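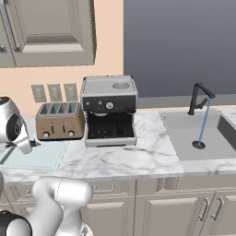
A four-slot toaster on a kitchen counter.

Early specialisation and the club gymnast: the case for waiting

In July the regional coaching forum at Hedness received a paper from Stavros Stoyanova proposing that children in recreational gymnastics should not be placed in a competitive squad before the age of nine. The paper has been discussed at some length since then, mostly by people who oppose it. I support it, with one reservation, and set out my reasons below.

The present arrangement in our region is simple. A child may be invited to a squad at six. Squad members at Wiston train four times a week, those at Berge three times, and in both clubs the invitation is usually made after a single assessment lasting less than an hour. Parents are given a fortnight to reply. Few decline, and it is easy to see why. The invitation is presented as recognition of talent, and families have been led to believe that it may not be repeated.

A six-year-old's assessment tells a coach a good deal about flexibility and willingness to follow instructions. It says much less about how that child will tolerate correction at ten, or whether the child will still enjoy the sport after a growth spurt has spoiled a reliable back handspring. Coaches with long experience know this. Gøran Sandberg, who ran the Berge programme for 18 years, wrote in his response to the paper that his own selections at that age had been "little better than a list of the tidy ones". He nevertheless opposes the change, on the ground that basic shapes are best learned young.

I accept the premise. Handstands, landings and body tension should certainly be taught early, and they are taught in any decent recreational class. It does not follow that they must be taught under a competition calendar. A child who attends twice a week and has no floor routine to memorise in the spring can spend the whole of that term on the low beam.

There is also the matter of cost. The annual squad fee at Wiston is 1,350, and leotards, travel and entry charges commonly add over 500 to it. A recreational place costs a fraction of that sum. Where a club depends upon squad fees to pay for its hall, it has an interest in inviting children early and keeping them. I do not suggest that any coach has acted improperly. The interest exists, however, and a rule would relieve clubs of having to weigh it against their own judgement.
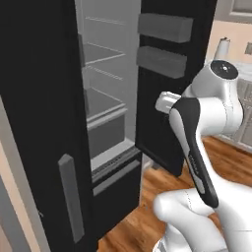 The strongest objection comes from parents whose daughters and sons have flourished under the existing system. Their testimony deserves respect. A confident nine-year-old who has already competed for three seasons, and who sleeps the night before an event without difficulty, is a credit to all concerned. Yet the forum hears chiefly from families who stayed. Those who left at eight, tired of the driving and the tears over a missed vault, do not as a rule write letters.

My reservation concerns the Genora development grant, at present 1,000 for each club that enters a full team in the youngest age group. If the minimum age is raised and the terms of the grant are left alone, the smaller clubs will lose money through no fault of their own. The terms should be amended first, so that the grant follows the number of children in regular attendance. Mr Stoyanova's paper deals with this point in a footnote, and it should be moved into the main recommendations before the forum votes.

Subject to that amendment, I would ask member clubs to adopt the proposal for a trial period of two seasons. Children already in squads should be allowed to remain. New invitations should be held until the ninth birthday, and recreational classes for the younger group should be given first call on the sprung floor on at least one evening each week.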